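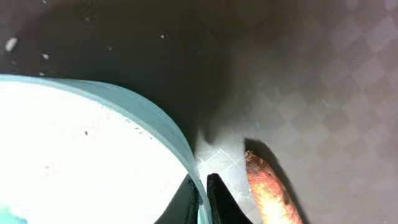

Slide 1. Title. Say thanks to Leonie Tomoana for the invite. Phones off, questions at the end.

Slide 2. I write menus for hospital kitchens. Today is about breakfast, and mostly about how late we serve it. 15 minutes on this, then Kylie Tapsell takes over for purchasing.

Slide 3. Numbers from Lornora. 1,625 breakfast trays in the sample, 752 of them sent back with half or more of the food still there. Pause. Let people read the chart. The left column is the surgical ward, and someone always asks.

Slide 4. What patients told us. Coffee was cold. Toast was soft. The tray came while they were in the shower or down at X-ray. Very few complained about the taste of the oatmeal — I expected more.

Slide 5. The change. Adi Khoo moved the hot cart to the far end of the floor and worked back toward the elevators. Cereal and fruit went to a shelf on the ward, so people could ask for a bowl when they wanted one. Mention that the night staff had to agree to stock it.

Slide 6. Costs. We bought 143 extra bowls in October and one more cart. Milk waste went up the first month. Don't skip this, Cecilia Ametepe will bring it up if I do.

Slide 7. Still open: pureed diets, late admissions, and who wipes down the shelf. No good answer on the last one yet.

Slide 8. Contact details. Hand the clicker to Kylie.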